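Posted in April by the Lindqvist help desk

Section 5 - Setting up shared storage bins (label printer + stock list)

Read the whole section before you start. Takes one morning if the Vurnov label printer is already out of its box, longer if not.

You need: the printer, one roll of 3 inch labels, the power lead, a laptop with the stock list open, a rag, and some rubbing alcohol. Marker pen too.

5.1 Before you print anything

1. Empty the bins you want to label. All the way. Old packing slips at the bottom get scanned by mistake and then the count is off for weeks.

2. Wipe the front lip with alcohol. Let it dry. Labels on a dusty lip peel at the corners, usually by the end of the first week.

3. Decide on your numbering and write it down. Aisle first, then shelf, then bin. Don't skip numbers to "leave room" - the list sorts them wrong.

NOTE: Bins moved over from the Bremasstead store still have the old two letter codes. Cover these or scrape them off. Two codes on one bin = two entries.

5.2 Loading the labels

4. Printer off. Lift the lid by both side tabs, not the front.

5. Drop the roll in with the labels feeding from underneath. Slide the guides in until they touch the roll. Touch, not squeeze.

6. Pull out about a hand's width of backing, close the lid until both tabs click, then switch on. It should feed one blank and stop. If it keeps feeding, hold the feed button until the light goes green and let it measure the gap agian.

CAUTION: The print head gets hot during long runs. After a batch, give it 10 minutes before opening the lid.

5.3 Placing the label

7. Small plastic bins: center of the front lip, text level.

8. Open metal bins: outside wall only, upper left corner, a thumb's width below the rim. Never inside. Parts scrape the print off and then you are guessing. Big bins get a second label on the oposite wall, same number.
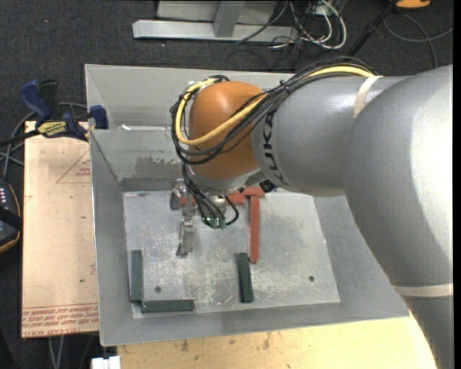
9. Press from the middle out with the rag. Bare fingers leave grease under the edge.

5.4 Adding the bin to the stock list

Open the list, choose New location, scan the label. The number should appear by itself. If the field stays empty the label is smudged or the scanner is set to the wrong code type - see Section 3.

Fill in what goes in it, the lowest count you can live with, and who reorders. Leave "Overflow" blank for now. Save after every bin, the page times out without warning and takes your typing with it.

CAUTION: Don't rename a location that has stock in it. Move the stock to a holding location, rename, move it back. Tedious, but the history stays attached.

5.5 Check

Pick any 5 bins. Scan each one, compare the screen with what is in the bin. All match - done. One wrong - fix and pick another 5. More than one wrong, go back to 5.1 and look at the numbering, it's nearly always the numbering.

Keep one spare sheet of printed labels in the printer drawer. Reprint faded ones the same day.

Comments

kultville_stores: Step 6, ours never went green, just blinked. Turned out the roll was in upside down. Maybe put that in?

pallet_jill: Does the alcohol take the paint off? Ours are painted.

shelf9: @pallet_jill did ours with no trouble, try a small spot on the back first

mornings_only: the time out on the stock page got me twice. please make that caution bigger

Questions? Use the contact form or ask the Lindqvist help desk | © Lindqvist Storage Supply | Back to top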